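*January 21, 2021*

I've had the Cavia Oracle on my desk since November and it still hasn't gone back in its box for longer than a night. It's a small deck, drawn entirely in ink and then washed over in tea-brown and a very soft green, and every card shows a creature in or near its burrow. When its maker agreed to talk to me about how it came to be, I cleared a whole afternoon!

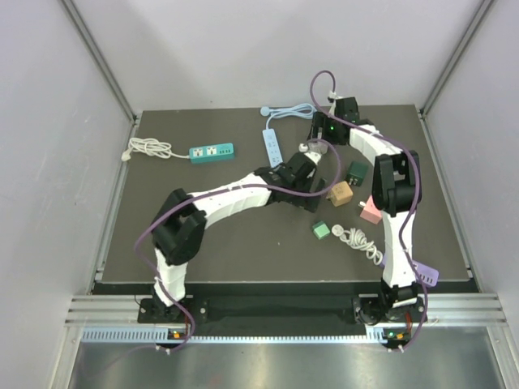
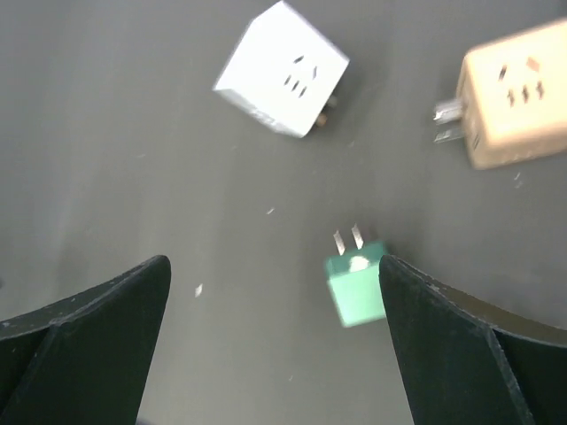 She works from a back bedroom in Preltorley and asked me to leave her name off this piece. The deck goes out under the Cavia name and she likes it that way. "People write to the animals," she told me. "I get letters that start 'Dear Hedgehog'. I wouldn't want to spoil that by turning up in person."

I wanted to know first why she had made an oracle deck when she reads tarot herself, and has done since school. She laughed at that. "I tried a tarot. I really did. I got as far as the Fives and I was so miserable, drawing one sad rabbit after another. With an oracle you choose your own list. If I wanted a card about putting the kettle on and waiting, I could have one."

That card exists, by the way, and it's a treat. It's called Simmer, and it has a dormouse curled beside a pan with the lid slightly up. I've drawn it more often than any other, usually on days when I'm itching to send a cross email.

The names came before any of the pictures. She kept them on scraps in a biscuit tin, and when a word had been in there for a whole season and she still liked it, it earned a drawing. "Lots of lovely words went stale," she said. "I had Whisper in there for ages and one morning I couldn't stand the sight of it." Among the survivors are Root, Borrowed Light, Second Helping, Gate and my own favourite, The Long Way Home, where a toad is crossing a lane under a huge moon.

We talked for a good while about the borders, which I know not everybody gets excited about, but bear with me. Each card has a thin edging of roots, and if you lay any 2 cards side by side the roots meet. I'd owned the deck for weeks before I spotted it. "That nearly finished me off," she said. "Every card has to join up with every other card, so the roots all have to leave the edge at the same heights. I made a cardboard strip with notches in it and used it until it fell to bits." It makes three-card readings look wonderful on the table, like a cutaway of a hedge bank.

The backs are reversible, so you can read upside-down cards if you like to. She doesn't. "I turn them the right way up and carry on. There's a note in the booklet saying please do as you wish, and I mean it."

Speaking of the booklet, it's written in short, plain paragraphs with a question at the end of each. For Gate the question is "Who did you leave it open for?" and I've had several good journal pages out of that one alone. I asked whether the questions were hard to write. "Harder than the drawings. I read them all out loud, and if I felt silly saying it, out it went."

The first printing was 1,000 decks, done by a firm called Briver, and she is full of praise for the card stock they talked her into. It has a linen feel and shuffles beautifully, even in my rather small hands. She had wanted gilt edges as well but the price made her gasp, and she now thinks plain edges suit a deck full of mud. I agree.

If I have one grumble it's the box, a tuck-flap affair that is already softening at the corners. She took that well. A second printing is being planned with a lift-off lid, and there will be 5 extra cards, which owners of the first printing will be able to buy separately. One of them is an otter. She wouldn't say what it's called, only that it has been in the tin since the very beginning.

For anyone starting out with the deck, she suggests pulling a single card in the evening and looking at it before opening the booklet. "Find the smallest thing in the picture. I usually hid something." I went back through mine that night and found a snail on Second Helping that I had never noticed, sitting on the rim of the bowl.

The Cavia Oracle is sold through the Kumarasinghe bookshop, by post or over the counter, and they keep an open copy by the till if you'd like a shuffle before you buy.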